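How do you write an honest bio for your profile?

skudero
June 2023

Hello everybody. I opened an account on Stillwood, the site where people share small essays, and it asks me for a bio of 300 characters. I have tried it for 10 evenings already. Everything I write sounds like a different person, more brave and more funny than me. When I write it simple, it sounds like I have no life.

My sister read the last version and asked me who is this woman. I did not know what to answer her. I want people to meet the real me, but I am also a little afraid of it. 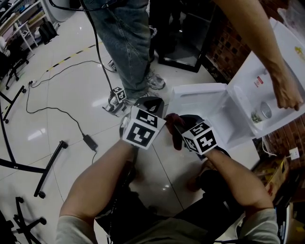 Also I don't know if I should say that English is my second language. Some people told me it looks like an excuse. How did you do yours?

Kennedy

I had the same problem last November. What helped me was to write a letter to an old friend, telling her what I did that week. Then I took two sentences from the letter and put them in the bio, with almost no change. My bio has only 129 characters and I still like it.

About the language, I would mention it if it is part of what you write about. If your essays are about cooking, leave it for later. You can edit the bio any time, so it does not have to be true for all your life, only for now.

Please keep your sister as a reader. She noticed the problem faster than you did.

jonero80

just leave it empty, I read the essays and never the bio

skudero

Thank you both. I will try the letter this evening. Kennedy, did you tell your friend that you used her letter, or did you never send it?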